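**Braltumen opens orders for Binside two-arm bench cell**

MUSTERCOMBE, Sun 5 June. Braltumen today opened orders for Binside, an enclosed bench cell with two robot arms, sold as a kit for labs and training rooms. The kit ships in 4 crates. The list price is $2000 a month on lease, and the first units leave the Mustercombe plant in December.

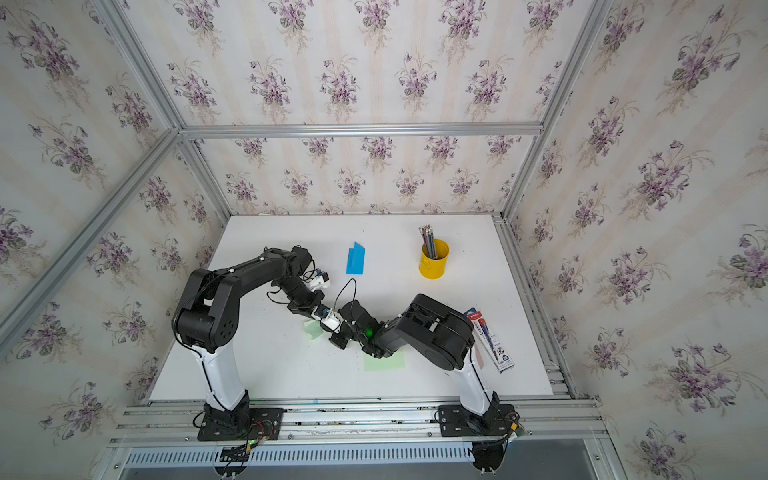
Binside is built for small two-handed jobs that one arm does badly, such as holding paper with one gripper and working on it with the other. Both arms mount at the near edge of a white tabletop and reach in over it, so the rest of the surface stays free for supplies like a cup of pencils or packaged stationery. The wall panels sit in aluminum profiles and can be covered to suit the buyer. Wallpaper with purple violets is one of the finishes in use.

Frerichs will handle installation and service. Every lease includes setup, one day of operator training and replacement gripper tips. Buyers who already own a Braltumen bench can order the arms and base plates alone under part number 1179.

Orders and questions: Braltumen sales desk, Mustercombe, extension 1809.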